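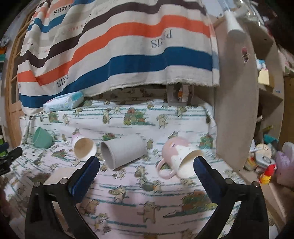 Four cups, all lying down, Friday before lunch.

My back hurts today, and I want to write down why before I forget the good part of it. The task list from Dumis came on Monday evening and the new line in it was "cups, on the side, stand them up". I read it and thought, good, easy, one hour. I am now at the end of the week and I have changed my opinion.

For me it is not strange any more to work with the gripper in my hand. In February it was strange. I squeezed too hard, I moved like a person who carries soup, and half of my recordings came back with the remark "too slow". Now my hand knows how wide the two fingers open and I do not look at them so often. I look at the cup and the fingers come after. I think this is what they want from us, that the movement is natural, but they write it in a more complicated way.

The rule for this task is that every cup must lie on its side at the start, and the mouths must not all point in the same direction. Then I take one, turn it in the air and put it down on its bottom. After that the next one. When all are standing I stop the recording, tip them over again and begin from zero. The order is free, but it should change. I noticed that I always want to begin with the mint-green one on the left, so I wrote the orders on paper and followed the paper.

The paper cup is the difficult one. With plastic I can be a little careless and with the mug I can be strong, but paper bends if I close too much, and if I close too little it turns between the pads. I lost many recordings only with this cup. In the afternoon I tried to hold it lower, near the bottom, and turn my wrist before lifting – this was better. I wrote it in the notes for Nogueira, because they collect such small advice and send it to the others who do this work at home.

The mug has another problem, the handle. If the handle is underneath, the mug does not stand up nicely, it rolls against the finger. I can take it by the rim, one pad inside and one outside, but then my elbow goes up very high and the shoulder complains. I did it like this maybe too many times. Tomorrow I will take it more by the body.

And then the bed. On a table a cup stands when you put it down. On a mattress it thinks about it first. I had to learn to put each cup down flat and wait one breath before I open the fingers. The Skatier people asked especially for soft surfaces this month, so I cannot escape to the kitchen. Perhaps it is good for the robot also, to learn from a person who waits.

My number for the week was 200 good recordings. This morning I had 100, and when I closed the computer I had 60 more. So 40 are missing, and I am a little ashamed, but the upload to Drekance was accepted without remarks. Last week I had three remarks, all for hiding the cup with the gripper at the start.

In the evening I made tea and noticed that I took the cup with two fingers, very straight, and turned my whole wrist to put it on the table. My hand does not want to finish work.

To do: new batteries, ask if the paper cup may be changed when it becomes soft, write the orders for tomorrow. Start with the grey one.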